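Nevzat Ateş had the kettle on before I had got my second boot off, and by the time I had found a chair that wasn't already taken up by seed catalogues he was telling me about his grandmother's quinces. He has kept the orchard at Laltow for most of his working life, and he talks about the trees the way other people talk about cousins, fondly and with a certain amount of complaint.

"She had one tree, by the back door, and in a good year the whole street ate from it," he said. "You couldn't pay for anything in that street in October. You went to the baker and he said, no, no, just bring me quinces."

He came to the valley meaning to grow apples, and he did grow them, for a while, until a run of late frosts took the blossom and he began to wonder about something that flowered a little later. The first quinces went in along the north hedge. There are 942 of them now, nearly all of a variety he calls Özkan after the neighbour who gave his grandmother her cutting, and he says the name has stuck even with the people who buy from him.

I asked whether quinces were hard to sell in a place where most people have never cooked one. He laughed at that for quite some time.

"The first year I took them to the market in Gondley and a lady bit into one, raw, in front of me. Her face! I gave her a jar of jelly to say sorry, and she came back the next Friday for six more. So now I always bring the jelly out first, and the fruit after."
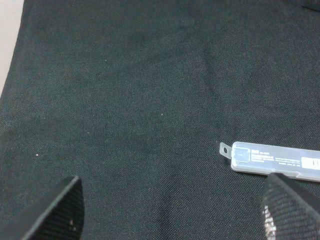

PEKVILLE, April

We met again when the blossom was just starting, this time at the packing shed he rents on the edge of town, where the jelly is made and the paste is cut and wrapped. Last season they filled 2,891 jars, and he can tell you which week went badly (the second one, when the sugar was late and everybody was cross).

He is particular about the paste. It has to be stirred slowly, for far longer than you would think reasonable, until it goes from yellow to a deep rusty pink and the spoon leaves a clean path behind it. "People ring me up and say, mine stayed pale, what did I do? And I say, you got bored! Put the radio on, go back to it."

What about the years when the fruit fails? He was quiet for a bit and filled my cup again, though I hadn't finished it. There have been two of those, he said, and in both of them he lived on the last of the apples and a winter job pruning for other growers, which he rather enjoyed, as it meant looking over a lot of hedges.

He would like to plant the lower field next, if the drainage can be sorted out, and his daughter wants to try medlars there. He isn't sure about medlars. "You have to wait for them to go soft and brown before you eat them. I have only just got Gondley used to the quince."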